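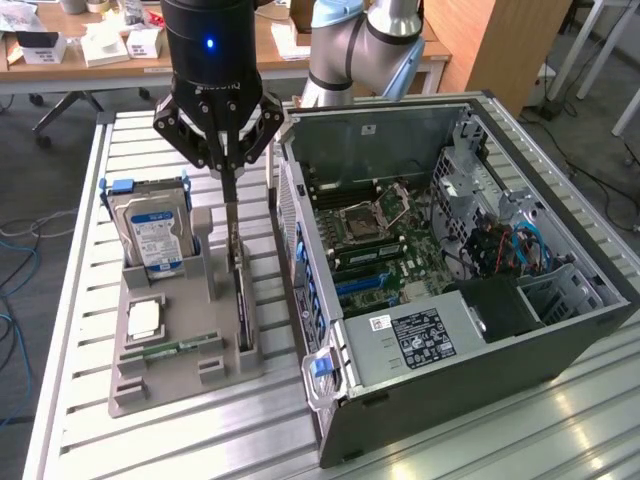

Who Reads the Newsletter? Print, Meetings and Membership in a Small Socialist Group

Student project report, Political Participation seminar
Laimutė Koppel

Introduction

When I first told my grandmother that I was going to spend a semester reading the back issues of a socialist newsletter, she asked me whether anybody had read them the first time, and I have to say that her question turned out to be a better one than the one I had written in my proposal. My proposal asked how a small left-wing group explains the world to its members. Hers asked whether the members were paying attention, and so this report ended up being mostly about that.

The group is the Endberg Workers' Circle, which began as a reading group for people from the Clureck mill and has kept going, with a few quiet stretches, ever since. It has never run a candidate for anything. It holds a monthly meeting, puts out a newsletter called Stestemeo (an invented word, I was told, from a long evening of trying to find a title that meant nothing in any language spoken in the room), and once a year it adopts a statement of its views, which everybody simply calls "the long paper."

What I read and whom I talked to

The Circle's papers are kept at the Ķēniņš reading room, on the upper floor, in boxes that were sorted by year at some point and then, I think, sorted by somebody else in a different way. There are 823 letters to the newsletter in those boxes, and I read every one of them, including a great many about postage. I also read the long papers, though I will admit that I skimmed parts of the older ones on the theory of crisis and had to go back to them in November when my adviser asked me about a footnote.

I interviewed 4 current members. Three of them preferred not to be named. The fourth, Ans Van den Broek, edited Stestemeo for many years and was kind enough to talk to me over two long afternoons and a good deal of soup. I have used her name with her permission, and she has read the sections where she is quoted.

What the letters say

I expected the letters to argue about the long papers. Some do, and a few of them are wonderful, especially a run of exchanges over whether the Circle should support a strike at the mill that its own members had voted against. But most of the people who wrote in wanted to talk about things nearer to hand: rent, the bus, a foreman, a child who had come home from school with strange ideas about unions. Very often a letter would start with one of these and then, near the end, reach over to a line from the long paper, as you might quote a hymn.

At first I took this as a sign that the theory was decoration. Ans disagreed with me, quite firmly. "You don't repeat something for ten years if it's no use to you," she said. She pointed out that people borrowed particular lines and left others alone, and when I went back through my notes I found she was right. The passages about who decides things at work come up again and again. The passages on foreign policy hardly appear, even in years when the long paper gave them most of its pages.

The meetings

The print run was 400 at its highest, far more than ever came to a meeting, and the minutes show the Circle worrying over the gap. One winter they tried reading the long paper aloud, a section at a time, with discussion after each. The minutes get shorter and shorter as that winter goes on. The following year they asked members to bring a letter from the newsletter and start from there, and the minutes fill up again, with names I hadn't met before and at least one argument that was carried over to the next meeting.

I don't want to make too much of this. Minutes depend on who is taking them, and the secretary changed between those two years. Still, two of the members I interviewed brought up the letter evenings before I had asked about them, and both remembered them fondly.

Problems with this project

I only spoke to people who stayed. Those who drifted off, or left in anger after the strike vote, would surely tell this differently, and I wasn't able to trace any of them in the time I had. Letters that were never kept are also missing, and Ans told me that she threw away the rude ones during her first year as editor and has regretted it since.

If I carry on with this next year, I would like to start with the people on the old mailing list who never wrote in at all. My grandmother has already offered to help with the phone calls.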